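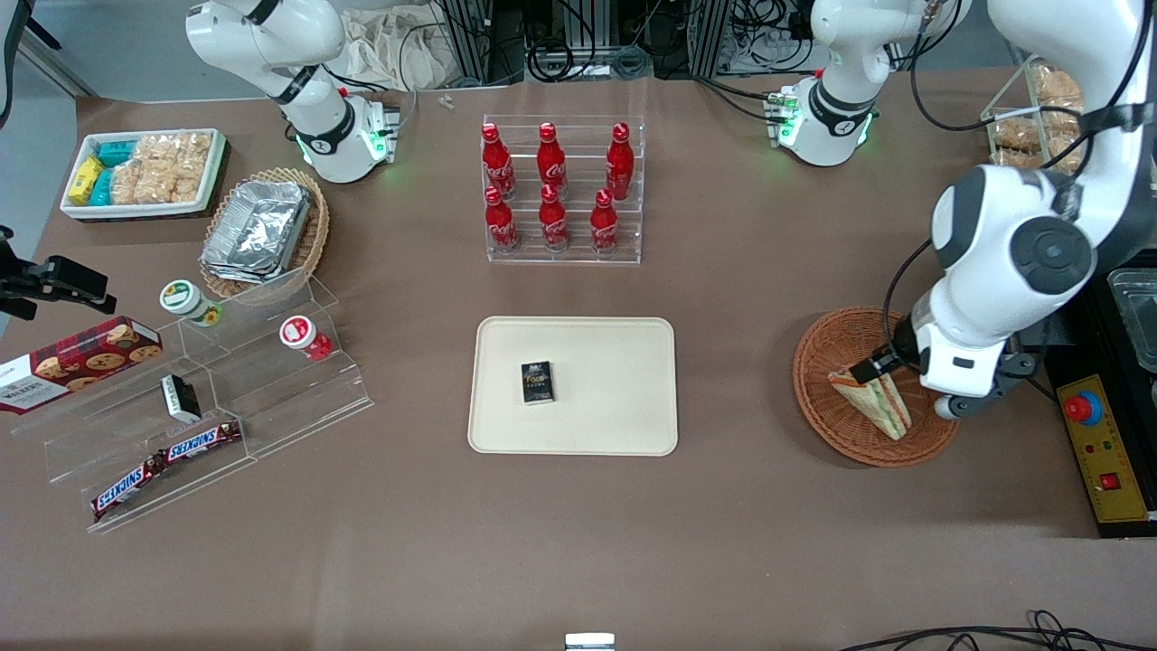
Item 2. Left gripper fault, snack cell

Present: Mingxuan Cui, Lorne Penner, Declan Trevaskis. Apologies: Wendell Pennington.

Cui reported that the left arm stopped mid-lift on the sandwich pick at cycle 728 of 740 planned. Jaw force read high on wrapped items and the controller held position with the jaws closed. Penner pressed the emergency stop. The arm took 20 seconds to report a safe state; the limit in the Dusorness procedure is 5. No injury.

Trevaskis found no damage to the jaws. Cause of the delay is open. Logs sent to Lindgren.

Agreed: left arm locked out until the stop time is retested. Right arm may run at reduced speed.

Actions
Cui: repeat stop test, both arms.
Penner: route loose cable away from the near edge of the table.
Trevaskis: chase Lindgren for a reply.

Item 3. Spare parts

Deferred.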